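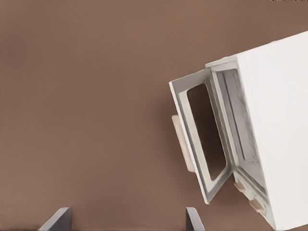 A plain white cabinet with its door open.

I'd been told to come at ten past seven on a Sunday morning, when the bakery in Cillano is shut to customers but the ovens are still warm from Saturday. The baker let me in through the side, handed me a mug of tea I hadn't asked for (very welcome, it was perishing) and went straight back to weighing flour. So we talked like that, her at the scales and me perched on an upturned crate with my notebook on my knee.

She's been keeping the same sourdough starter going for 31 years. I wanted to know how you even do that. I've killed four, and one of those was a present.

"You've probably fed it too much love," she said. "People fuss. They move it about the kitchen, they change the flour every week, they go on holiday and panic. Mine gets rye on a weekday and white at the weekend and otherwise it's left alone."

The starter came from her aunt, who baked for a hotel in Mengal and carried it over in a jam jar on the bus. There was a bad winter early on when the heating went and it sat there looking like wallpaper paste for the best part of a fortnight. "I talked to it, I'm afraid. I said, you've got until Friday." It bubbled on the Thursday night, and she's still rather smug about it.

I asked about the money side, as I'm nosy, and she was much more open than I'd expected. The shop sells up to 465 loaves in a good week, fewer in summer when everybody goes off to the coast and lives on chips. Her last big outlay was £2,280 on a second-hand mixer from a firm called Eltik, and she put off buying it for ages.

"I'd done it all by hand and I was proud of that, stupidly proud. Then my shoulder went. I couldn't lift a kettle! My daughter said, Mum, the bread doesn't know who kneaded it."

And does it taste any different? She stopped weighing for the first time since I'd arrived. "The white's better, if you want to know. The rye's the same. I still do the fruit loaf by hand, because I like doing it, and I won't be talked out of it."

We got on to flour then, and I lost a good half hour. She buys from the mill at Kurnmont and has strong views about the last harvest, which she called thirsty. A thirsty flour wants more water than you think, so she's been nudging the recipe up a splash at a time since April and writing the results on the back of old order pads. She showed me one. It said "better" and under that "no" and under that "better again, leave it".

My own bread comes out like a doorstop, I confessed, and she asked how long I left it to rise. I said until the recipe told me to. She gave me such a look.

"Put the recipe in a drawer. Poke it with a wet finger. If it springs straight back, go and read your book for a bit. If the dent fills in slowly, it's ready. If it just sits there with a hole in it, you've had too long with the book."

I tried it when I got home, with a spoonful of her starter that she'd sent me off with in an old mustard jar. The first loaf spread out like a cowpat, but the second was quite good, and we ate most of it standing up with far too much butter. The jar's on top of the fridge now. I fed it this morning, rye, and then I made myself leave the room.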